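Week two of teaching the arms to fold a T-shirt. A few notes for anyone thinking of doing the same at home or in a small workshop.

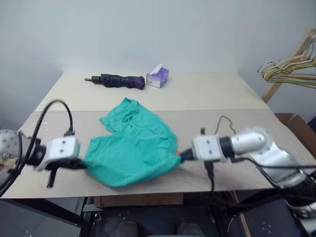
I'm still doing everything by hand. I hold a pair of leader arms, the two on the table copy me, and the computer keeps the joint positions and the video. No learning happens while I do this. It's only recording.

2/ The target is 200 good demos of one shirt before I train anything. Last time I went by hours instead and ended up with a lot of footage of me dithering. A count is easier to stick to.

3/ A demo is good if the shirt ends up folded in half with the sleeves in, and I didn't let go of it by accident along the way. If I drop it and pick it up again cleanly I keep it, but it goes in a separate folder marked recovery. Those get mixed in later.

4/ The first thing I got wrong in October was speed. I was moving at the pace I'd fold a shirt with my own hands. The arms lag a little behind the leaders, so the cloth was always somewhere I hadn't planned for. Slow down until it feels silly, then speed up a bit.

5/ Second thing was pulling. You can't feel the cloth through my setup. There is no force coming back to the handles, so the only sign that you're pulling too hard is the shirt itself. Watch the folds between the grippers. Once they go straight, stop.

6/ Someone asked what software. Recording is Drirkance, which is free and a bit bare but doesn't fall over. I label in Sellero. I tried labelling in Drirkance as well and gave up, as you can't step back a single frame.

7/ Grip point matters more than I thought. If I take a corner right at the hem it slips out on the lift. A bit further in and it holds, but then you get a flap that has to be dealt with at the end. I now go further in every time and accept the flap. Being consistent helps the training more than being tidy, going by my towel runs.

8/ Every demo starts with the shirt dropped from above the table so it lands however it lands. For my first set I laid it out flat each time. The policy was fine with a flat shirt and hopeless with anything else. It would close the grippers on bare table and carry on as if it had hold of something.

9/ A session is 5 demos, then a break. After that my hands get lazy and I start taking shortcuts, and the shortcuts get recorded with everything else. I throw out more from the end of a long session than from the start of one.

10/ Cables. Check them before each session. Move both arms through their full reach with nothing held and watch whether anything tightens. I lost a morning to a plug that worked loose only when the left arm was fully out.

11/ Reply to Peng, who asked why I don't just script it. I did try. Flat shirt, fixed position, fixed moves, and it folded fine. Shift the shirt by the width of a finger and it folded the air. Scripts are good for things that stay put.

12/ Also from Peng: does it matter who does the demos? I think so. A friend did 4 for me and always led with the right arm, where I lead with the left. I've left them out for now. With a much bigger set I'd probably want both.

13/ Storage, as it comes up a lot. Video takes nearly all the space. Joint data is tiny. I copy everything to a second disk at the end of each day and don't delete the bad demos until after the first training run, in case I've been too strict.

14/ The Tatow grippers have held up well. The pads are wearing at the tips and I'll swap them once the set is done. Changing pads halfway through changes the grip, and I'd sooner have the whole set on the same pair.

15/ Training starts once I reach 200. I expect the lift to work first and the second fold to be poor, which is how it went with towels. If it's bad I'll record more recoveries before touching any settings.

16/ I'll post the results on 3rd February, including the failures. Questions about the leader arms are fine in the replies. I don't have drawings to share yet, the handles are still held on with tape.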